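**February – the sorting of the ball shelves**

Readers of this blog will be aware that I am responsible for the play equipment store at Greltivari, and that the store moved to the ground floor of the Dervishi building in Foltuden last fall. The move was completed on schedule. The unpacking was not. This entry records the work carried out so far this month on the section known internally as "Round and Rolling," together with certain views on storage that are my own and should not be taken as those of my employer.

The full catalog lists 3,000 items. Of these, 573 fall under Round and Rolling, a heading that was established before my appointment and which I would not have chosen. It includes balls of every size, hoops, skittles, spinning tops, rollers, and a number of articles that were placed there because they did not stack and no other shelf would take them. A heading of that kind tends to grow. When I first opened the section list, I found a tambourine.

The work began on a Wednesday, at 8:30 in the morning, with the opening of the cardboard boxes. It had been my intention to empty each box onto the long table, record the contents, and return them to a labeled tub before opening the next. This procedure was followed for two boxes. The third contained ping-pong balls, in a bag with a split seam, and the remainder of that morning was given over to the floor.

**Method**

The following arrangement has since been adopted and is working adequately.

1. Each box is opened where it stands and is not lifted until the contents have been seen.
2. Balls are taken out first and passed to the table by hand.
3. Articles that are not balls are set aside on the side shelf with a paper slip.
4. The slip carries the date, the box number, and a plain description. "Misc." is not accepted as a description.

Radka Stan joined me for the second session and proposed sorting by size in place of color. I had been sorting by color. The old catalog sorts by color, and a child returning a ball can be told that it belongs with the red ones. Radka's position was that the tubs have no interest in color, and that a tub of mixed sizes wastes half of its depth because the small balls settle and the large ones ride on top of them. We tested this with two identical tubs. She was correct, and the catalog will be amended.

The sizes now in use are as follows:

- **Small** – fits inside a closed hand. Deep tubs with lids.
- **Medium** – fits in one open hand. Deep tubs, no lids.
- **Large** – requires two hands or an arm. Open shelf, with a front rail.
- **Unassigned** – see below.

Color has been retained as a second entry in the record. It remains useful for anyone looking for a particular ball, which is the most common request we receive at the counter after "something noisy."

**Shelving**

The shelves are from the Greda range and were purchased with the move. They are sturdy and I have no complaint regarding the uprights. The front rail, however, is sold separately, and it arrived in a height suited to books. A large ball will pass over a book rail with very little encouragement. I have raised the rails by one peg on the two lower shelves and by two pegs on the upper one, and this has been sufficient. Those considering the same shelves for a similar purpose are advised to order the taller rail from the start.

I would also recommend a strip of felt along the back edge. The gap between the shelf and the wall is small, but we have lost marbles to it, and recovering them requires the removal of the skirting. That work was done once, in November, and I do not wish to repeat it.

**Matters outstanding**

Two questions remain open from the present round.

The first concerns patterned balls. Under the old rule a ball was entered by its main color, and the pattern was ignored. A white ball with a green band was therefore simply "white," and could not be told apart in the record from any other white ball. I propose to enter both colors, main color first. This will lengthen the labels.

The second concerns translucent articles. They alter in color according to the light behind them, and two people writing slips for the same item have produced "blue" and "teal" on the same afternoon. For the time being the slip should read "translucent blue" and leave the matter there.

Some of the blue:

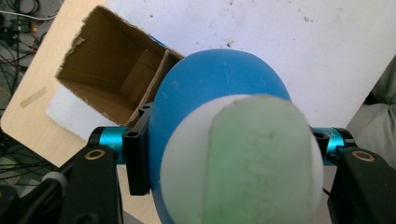
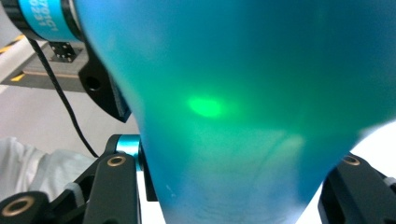
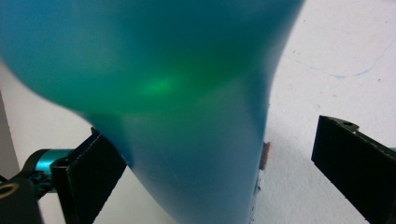
The unassigned shelf is at present the fullest in the room, and I expect it to remain so until the end of the month. Amber Sedgwick has asked that nothing on it be discarded before she has been through the paper records from the old building, where there may be entries for sets that were divided between boxes during the move. I have agreed to this. A skittle set of eight is of limited use, and it would be regrettable to part with the ninth on grounds of tidiness.

Nearly 400 items in the section have now been entered under the new sizes. The rest are in the boxes along the window side, numbered in the order in which they will be opened, with the exception of Box 9, which has been left until last at my own request. It is marked "bells + misc." in a hand I recognize as mine.

Labels are being printed on the white stock. The yellow stock curls in the warmth from the radiator and has been withdrawn. If any reader has experience with a label that adheres to a rough plastic tub for longer than one season, I would be grateful for the name of it. Comments are open below this entry, and I read them on Fridays.

The tambourine has been transferred to Music.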